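Atcombe Kitchen Basics > Breakfast > Pastry & basting brushes

Turameo Basting Brush, wood handle

Item 76 in the breakfast range. In stock. Ships from the Polisham warehouse, order before 10 am and it goes out same day.

Butter brush for toast, rolls, pie tops, whatever. Wood handle, reddish brown, glossy finish. Short silver-colored collar. Wide orange head, ribbed, lets the light through. Brighter than you'd think from the old catalog page, which was printed too dark. Going on the website photos is safer.

Handle is rounded at the top so it sits OK in the palm. Fits in a normal utensil crock. Too tall for the shallow drawer trays we sell, sorry, we get asked that a lot.

Good for
- melted butter on toast, corner to corner
- garlic butter on rolls
- egg wash
- oil on a griddle before pancakes
- glaze on ham slices (small batches, the head loads up fast)

Not for: open flame, a grill over high heat, paint. Somebody did return one with paint on it. We can't take those back.

Using it on toast

Melt the butter first. Small dish, low sides. Dip the tips only, tap once on the rim, then brush from the middle of the slice out to the crust. Two light passes beat one heavy one. Wait until the slices are out of the toaster and on a plate. Please do not brush bread that's still in the slots, butter runs down inside and it smokes next time. Unplug before you wipe out crumbs.

Thick-cut bread soaks up more so melt extra. Cinnamon sugar goes on after, while teh butter is still shiny.

The handle and orange head up close, with a white SUPOR two-slot toaster and two golden slices on the table behind. Toaster not included.
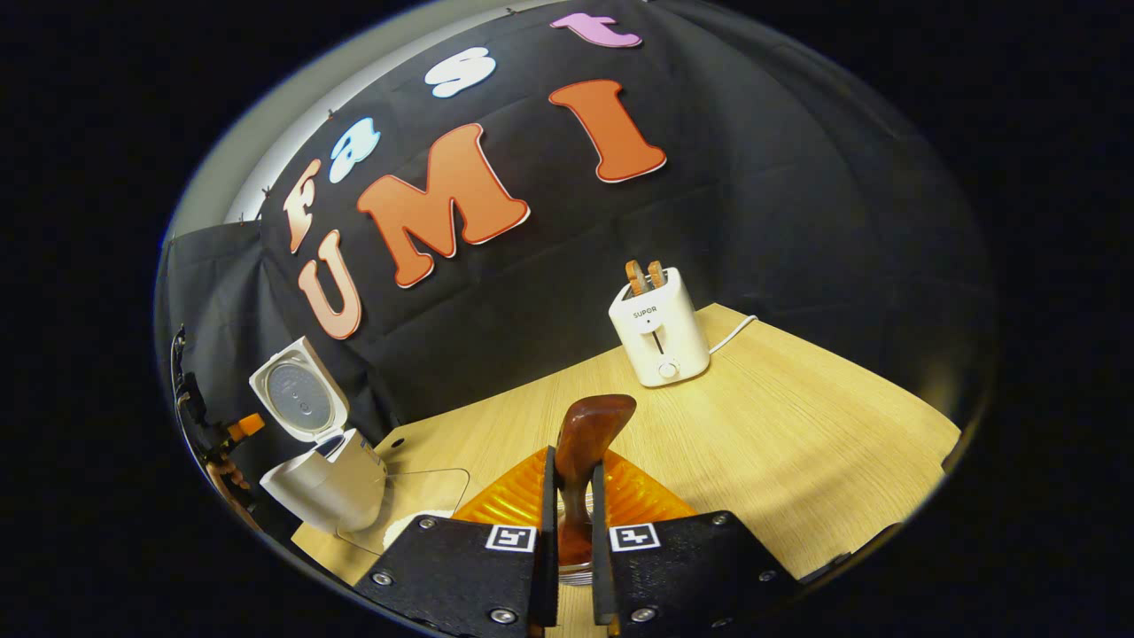 Care

Hand wash the handle. Warm water, dish soap, dry it right away. No soaking. No dishwasher for the wood part, the gloss goes dull and then it's rough to hold. Rinse between the ribs while the butter is still soft, much easier than the next morning. A drop of food-safe oil on the wood every couple months if it looks thirsty.

Stand it handle down to dry. Head down bends it out of shape.

Ordering

Singles or trade cartons. Cartons are 400 brushes, no mixed colors, orange only til December. Cafes and schools buying 2000 or more, ask for the Amegashie price list, it's a seperate sheet and not on the site.

Returns: unused, in the sleeve, with the packing slip. Cracked handle on arrival, send us a picture and keep the brush, we'll mail another.

See also: butter dishes, toast racks, crumb trays, bread knives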